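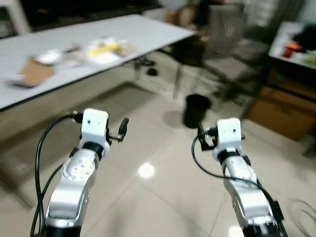

Tainá Trindade objected, when she read the first draft of this section, that a table is never used by its middle. People come with something in the hand, she wrote in the margin, and they put it down at the first place where the arm can reach, so the edge should be the beginning of the analysis and the middle should come after. We followed this advice, and the section is now ordered in this way.

Figure 2. Long white table with objects left on its surface. A flat piece of cardboard lies toward the left, a bundle of papers near the middle, and one small object is on the floor under the table.

4.2 What stays on the table

In the two buildings of the study, Bresus and Otska, we recorded 40 shared tables. By a shared table we mean a table which has no single owner and where no person is expected to sit for the whole day. Desks were left out, also the tables in the dining rooms, where the cleaning follows other rules. On the 40 tables we listed 1,463 objects over the whole period. An object that was still in the same place at the next visit was listed only one time. A bundle, a pile or a closed box was listed as a single object, because we did not open anything or turn pages.

The first result concerns flat things. Papers, cardboard, envelopes and thin boxes were the largest group in both buildings, and they were also the group that stayed the longest. The reason seems simple to us. A flat thing does not disturb the next person very much. It can be pushed to the side, or another thing can be placed on top of it. A cup or a bag takes a place that somebody needs, and it is removed sooner. Several users in Otska told us that they "do not see" paper any more after the first morning, and the word "see" came back in many of these talks.

The table in Figure 2 shows a common arrangement. The objects are spread along the surface with free areas between them, and there is no pile. The cardboard is close to a dark rectangular object which rests at the front edge. Then comes a white rectangular item, for which we could not decide between a sheet and a small box, and a dark slender object to the right of it. The papers carry yellow markings and have a small tan item next to them. In our list such a table is called "loose", which is the opposite of "stacked". We want to be clear that loose is not a judgment about order. A loose table can be very practical for its users, as every object can be taken without moving another one.

4.2.1 Edge and middle

We divided each surface into an edge zone, one hand wide, and a middle zone. Objects in the edge zone were in general smaller and left alone. Objects in the middle zone more often had a neighbor very close to them. We call this a pair, and the bundle with the small item beside it in Figure 2 is a pair in this sense. It is tempting to say that the two things of a pair belong together, but the position alone does not prove it. In the talks at Bresus, users explained some pairs as one task (a form and the pen for it), while other pairs had two different owners who did not know each other. For this reason we kept the pair as a description of place only.

Longer tables had more loose arrangements than shorter ones. On a short table, the second person must already decide what to do with the things of the first person, and to stack them is the quickest answer. On a long table this decision can be postponed for many days. We noticed in January, when one long table in Otska was exchanged for two short ones, that the stacks appeared within the first week. The amount of objects was not clearly different from before. We mention this case with care, as it is a single one and the users of the room also changed in that month.

4.2.2 Under the table

The floor was not a part of our first plan. It was added after the trial visits, when we saw that things under a table were missing from all our lists and that nobody in the room could name their owner. In total 139 of the 1,463 objects were found on the floor below a table. They were bags, power adapters, boxes, and small things that had maybe fallen. Figure 2 has one such case, a small black object which lies toward the back, and we entered it as "small, not identified". Near the back is a typical place. A thing that lies there is out of the way of the feet, and a broom from the front side does not always reach it.

For the floor objects we used the category names from the Mollar list, with one change. Mollar puts everything under a table in "storage". In our opinion this goes too far, because storage supposes an intention, and for many small objects we have no sign of it. We therefore divided the category into "placed" and "open", where open means that we do not know. Bags and boxes with a closed lid were placed. Most of the small objects stayed open. A reader who wants to compare our numbers with older work should add the two groups again.

4.2.3 Limits of the listing

Some things are hard to name from a distance. We had the rule not to touch, and so a white rectangle remains a white rectangle, even if one step closer would perhaps have solved the question. The color of the surface has also an influence. White paper on a white table was missed more often than cardboard, which we know from the second reader of the lists, who corrected mostly white objects. We did not try to repair this by a factor.

A different limit is the hour. All visits in Bresus were made before the evening cleaning, but in Otska the cleaning moved to the morning during the study, and some tables were visited shortly after it. The cleaners told us that they wipe around papers and do not lift them. The group of flat things should then suffer less from this change than the cups and the other small items, and the comparison of the two buildings in section 4.3 uses only the flat things. The kitchen table at Conceição, which we used for training the readers, is not included in any of the totals.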